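Cullell Laboratory Reports Method for Picking Parts That Match the Color of the Work Surface

GERKORTHORPE, 18th August

Researchers at the Cullell Laboratory for Manipulation have released a method that lets a two-finger gripper locate and approach small parts when the parts and the surface under them are close to the same color. The work was carried out on the laboratory's bench cell in Gerkorthorpe and is described in a technical report by Mingxuan Yin, Guilan Su and Ákos Vass. Code and the recorded trials will follow in September.

Low color contrast is a known source of error in small-part assembly. A vision model trained mostly on clearly visible parts tends to lean on color to find the edge of an object. When that cue is weak, the estimated position drifts, and the fingers close beside the part or on top of it. Relighting the cell helps in some cases, but it has to be repeated whenever the part or the surface changes.

The new method, named Skakgate, leaves the lighting alone. It takes short sequences from a camera at the wrist and compares how image features shift as the gripper moves. A raised part shifts differently from the flat surface behind it, even where the two are nearly the same shade. The model is trained to predict that shift and to give a confidence value along with each position estimate. If the confidence falls below a set threshold, the arm makes a small sideways move and the estimate is repeated before the fingers are allowed to close.
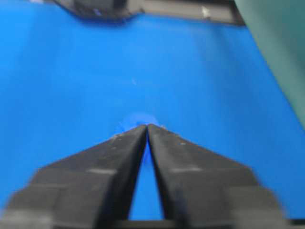

The threshold is the only value set by hand. Yin and coworkers kept it fixed for all trials in the report so that results from different parts could be compared directly. A lower threshold shortens the cycle and raises the number of missed grasps. The report includes the full curve.

Training used 500 recorded approaches. A further 100 approaches were held back for testing, with the starting position of the part varied between runs. On the held-back set, the baseline model, which works from single images, placed the part within tolerance in 70 approaches. Skakgate missed tolerance in 21 fewer cases than the baseline. Most of the remaining errors came from approaches in which the fingers covered the part for most of the sequence.

"The fingers are the largest thing the wrist camera sees, and they are darker than everything near them," said Guilan Su, who designed the trials. "A model that is allowed to use the whole image will learn a lot about the fingers. We mask them during training, and we report the results with and without the mask."

Gears were among the parts used. A blue gear on a blue surface is a demanding case for position estimates, as the rim offers little contrast and the teeth are small. A metal shaft at the center makes the task easier in one respect and harder in another. It gives the model a bright point to track, but the point need not lie at the center of the outline when seen at an angle, and a grasp planned from the shaft alone can be offset.
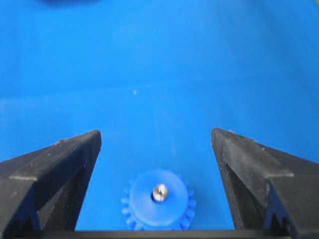
Vol. 21, p. 70

The authors handle this offset with a second output that estimates the outline of the rim separately from any bright feature inside it. The two estimates are compared at each step. Where they disagree by more than the expected parallax, the confidence value is reduced. In tests with the second output switched off, the position error on gears increased, while the error on plain discs did not change by a measurable amount.

A fixed camera was recorded along with the wrist camera. It is not used by the controller. Its images were used to sort failed approaches by cause after the trials ended, and they will be part of the September release. Users should note that the fixed view is partly blocked in some recordings. These have been kept in the set. 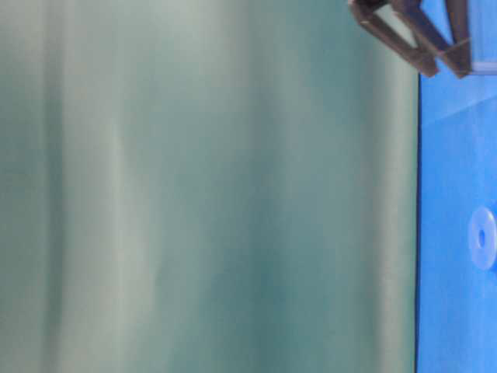

Fixed view, with the gripper at upper right and a translucent ring-shaped part on the blue surface.

Translucent parts remain the main limit of the method. Light from the surface passes through them, and the shift the model relies on becomes hard to separate from the shift of the surface itself. Results for these parts are listed separately in the report and are not included in the figures given above.

Deming Lü, who leads the manipulation group, said the next stage will test the method on a second arm with a different finger shape. The masks will need to be redrawn for the new fingers. No change to the network is planned.

The work was supported by the Palacios program for research in light assembly.

Contact for technical questions and requests for the report: Hằng Từ, Research Communications, Cullell Laboratory for Manipulation, Gerkorthorpe.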